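Home » Workshop » Tips » Machines That Move » When the Gripper Won't Let Go

Ours closed on a box of tea bags in December and stayed closed. The screen said the job was complete. The tea bags would have put it differently.

If your bench arm does the same:

Hit the stop before you reach in. Pausing the program on the laptop is a polite request. The red button is an order.

Hold the arm up before you cut the power. Some arms have brakes, and some sag onto whatever is underneath. Find out which kind you own on a day when you aren't in a hurry.

Don't pull the box. Use the hand release in the manual, if the manual is anywhere near the machine. (Saithong prints theirs on page 133, after the warranty.)

Check the cables at the wrist. Our fault was a plug that had worked itself halfway out after more than 3 weeks of bending. Give the loop enough slack for the full reach, then look for anything it can snag on.

Stop the belt too. Ours kept delivering for 2 minutes, very punctually.

Run the first test slow, with the jaws empty and your sleeves rolled up. Then try it with something you wouldn't mind losing. Grillora oven mitts are good, having been no use in the oven.

Still sticking after 3 tries? Leave it off and call whoever sold it to you.

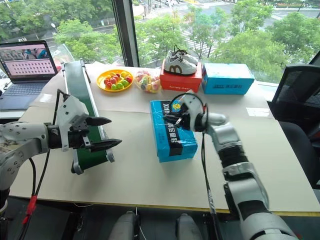

Maren Tolliday
Workshop Tips Editor

Two arms at one bench means two grippers to check, even when only one has misbehaved. Keep your coffee off the cardboard.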